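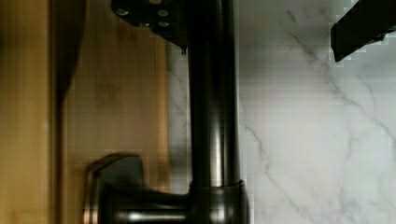

My project this semester was teaching a robot arm to turn on a kitchen faucet, and mostly what I learned is how little a wrist camera tells you about a faucet once you get close to one. I figured the hard part would be the pushing. The hard part was the looking. By the time the gripper is near enough to do anything, all the camera has left is the lower body and part of the column, with the top and the bottom both out of view. The metal is a dark bronze, so the column picks up one thin pale highlight running down its left side and goes almost black on the right, and the lever sits over on the left with a bright line along its outline. Behind it all is white marble-look backsplash with gray veins, and my first detector was completely in love with those veins. It wanted every one of them to be an edge of something. I'll come back to that, it ate most of October.

So, what I was trying to find out. Our lab already had a policy that could open drawers and cabinet doors pretty well, trained by Leonor Patrício before I joined. It takes the wrist camera picture and spits out small motions of the gripper. My question was whether the same kind of policy could work a lever handle if I gave it a hint about where the lever is, and whether that hint had to be any good. My advisor Celeste Torres liked the second half of the question a lot more than the first. I liked the first half because I wanted to see water come out.

The hint is just a point. Before each attempt, a small network called Nerolen (Armindo Marinho wrote it for his own thesis and named it, don't ask me what it means) looks at the wrist picture and guesses one pixel where the lever is. That pixel goes into the policy along with the picture. Then the policy does its thing until the lever has moved far enough or the time runs out. I compared two versions: the one with the point and the one without. Everything else stayed the same, same training data, same number of training steps, same arm.

For data I drove the arm by hand with the little controller and recorded what I did. I ended up with 629 demonstrations that I trusted. There were more than that, but I threw out anything where I bumped the column on the way in or where I lost my nerve halfway and backed off. Leonor told me early on to be strict about this and I wasn't, and then I had a policy that would drive up to the faucet, stop, and back off, exactly like me. She was very nice about it. After I cleaned the set, that behavior went away almost completely.

Labeling was the boring bit. Mafalda Carrilho helped me mark the lever in the first picture of each demonstration, using a labeling tool called Skikeck that runs in the browser and logs you out whenever it feels like it. We split the pile in half. When we compared a few of our labels we found that she was clicking the top edge of the handle and I was clicking the middle of it, so we had to go back and do a bunch of mine again. If you're doing something like this, write down where on the object you're clicking before you start! Put it on a sticky note. I would have saved most of a weekend.

OK, the veins. Nerolen was originally trained on cabinet hardware, so knobs and pulls on plain fronts. When I first ran it on the faucet it put the point on the backsplash a lot, usually where a long diagonal vein splits into thinner ones. I guess a dark line on a bright background looked more like a handle to it than an actual handle did. Retraining on our labels fixed some of it. What fixed more of it was messing with the brightness and contrast during training, because the metal is so dark that the lever and the hub blend together in a dim picture, and then the only thing with any contrast left is the stone. Once the network had seen the faucet in a lot of different lighting it stopped chasing veins and went for the handle.

There was one other thing in the pictures that worried me, and it's the gripper itself. One black finger pokes in from the upper right and the dark mounting plate with its bolts hangs down near the top, right next to the column. Dark parts next to a dark faucet. I tried blacking out the plate area before feeding the picture in, thinking I was being clever, and it made things slightly worse. Armindo thinks the policy uses the plate to judge how far it is from the column. I don't have a test that shows this, so treat it as a guess, but I left the plate alone after that.

For the evaluation I ran 21 attempts for each version, all on one Wednesday so that the window light wouldn't change too much between them (it changed anyway). Lourenço Bettencourt picked the starting positions so that I couldn't pick easy ones, and he alternated the two versions and didn't tell me which was which until the end. An attempt counted if the lever moved past our mark without me touching the stop button. The version with the point did clearly better. With no point, the policy tended to go to the right general area and then push on the column, which obviously does nothing. With the point it went to the lever side much more reliably, and the misses were mostly slips, where the fingertip made contact and slid off the handle before it had turned enough. The fingertip is blunt and squared, so I can't really blame the policy for all of those.

Then came Celeste's half of the question, how good does the point have to be. I took the version with the point and moved the point on purpose, by a little, then by more, 5 attempts at each setting. That's a small number and I know it. Small shifts didn't matter, the policy seemed happy with anything on or right beside the handle. When I shifted the point all the way over onto the column it behaved like the version with no point at all. And when I put it on the backsplash, the arm went for the backsplash. It was slow and I hit stop in time, but I did not love it. So the hint doesn't have to be precise but it does have to be on the correct side, and the policy trusts it way more than I expected it to.

Things I would do differently. I only used one faucet, with one finish, against one wall, and I can't tell you anything about a shiny chrome one. My feeling is chrome would be harder for Nerolen because of the reflections, but Mafalda bets the opposite. I'd also like to check the point again partway through the approach. Right now it's guessed once at the start and never updated, and that's fine if the first guess is fine. Leonor has started on that with her Trirnitz code, where the point gets refreshed as the arm moves in, and I'm going to help her hook my labels up to it next semester.

The cleaned demonstrations, the labels and the training settings are all in the lab folder called Arruda, under my initials. The discarded demonstrations are in there too, in a separate subfolder, in case anybody wants a robot that hesitates.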